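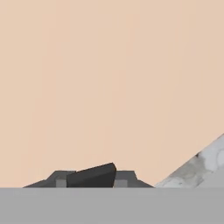
Peach is "a color everyone agrees on until the second wall is done," according to an unsigned letter in the Ultbridge Decorator, a trade monthly, and the remark is often repeated in writing on the subject. The letter complained that paint sold under the name could be nearly pink in one store and nearly tan in the next.

Peach (color)

Peach is a pale, warm color between pink, orange and yellow, named after the flesh of the fruit. It is used in house paint, clothing, paper and cosmetics. Darker or redder versions are usually sold as coral, salmon or apricot, and paler ones as shell or cream. The borders between these names are not fixed.

Name

The English word for the fruit comes through French from a Latin phrase meaning "Persian apple." The fruit was first grown in China and reached Europe by way of Persia. The skin of a ripe peach can be yellow, orange and deep red on the same side, and the flesh may be white or yellow, so the color name refers to a softened average of these and does not match any one part of the fruit closely.

Mixing

In paint, peach is usually made by adding small amounts of red and yellow to a white base. A little brown or gray is sometimes added to make the result less bright. On screens it is produced with red at or near full strength, green somewhat lower and blue lower still. Raising the blue moves the color toward pink. Lowering it gives apricot.

Because the tint is light, small errors in measuring show clearly. Painters commonly pour several cans together before starting a large room — a practice called boxing — so that slight differences between cans are evened out.

Use in interiors

Peach walls were common in American and European homes in the 1980s, often with white trim and green or gray furnishings. Bathroom tile and fixtures were sold in matching shades. The color lost favor during the following decade and was for some years treated as a sign that a house had not been updated. It later returned in a duller form with more brown in it.

The Stellbridge shade card, issued for a chain of paint stores, is often used to show how wide the name can be. Its largest edition carried 137 colors, 18 of them with the word "peach" in the name. A later edition cut the total to 36 and kept two peaches, Zieliński Peach and Eto Blush. The first has more yellow and was sold mainly for kitchens and halls. The second is closer to pink.

Gray is a frequent partner for the color. Next to a neutral gray, peach tends to look warmer and stronger than it does alone, and the gray may seem slightly blue. The effect is known as simultaneous contrast and occurs with other warm tints as well.

Effect of light

Peach changes noticeably with lighting. Under warm household bulbs it moves toward orange, and in north-facing rooms it can look flat or faintly brown. Paint sellers generally advise putting a sample on more than one wall and looking at it in the morning and again after dark.

Other uses

In printing, peach is made from light screens of magenta and yellow ink on white paper. In clothing it is found mostly in spring and summer lines and in wedding wear. In makeup, peach correctors are used under foundation to offset bluish areas below the eyes.

See also

Apricot (color)
Coral (color)
Salmon (color)
Simultaneous contrast
Tints and shades

Last edited September 16, 2026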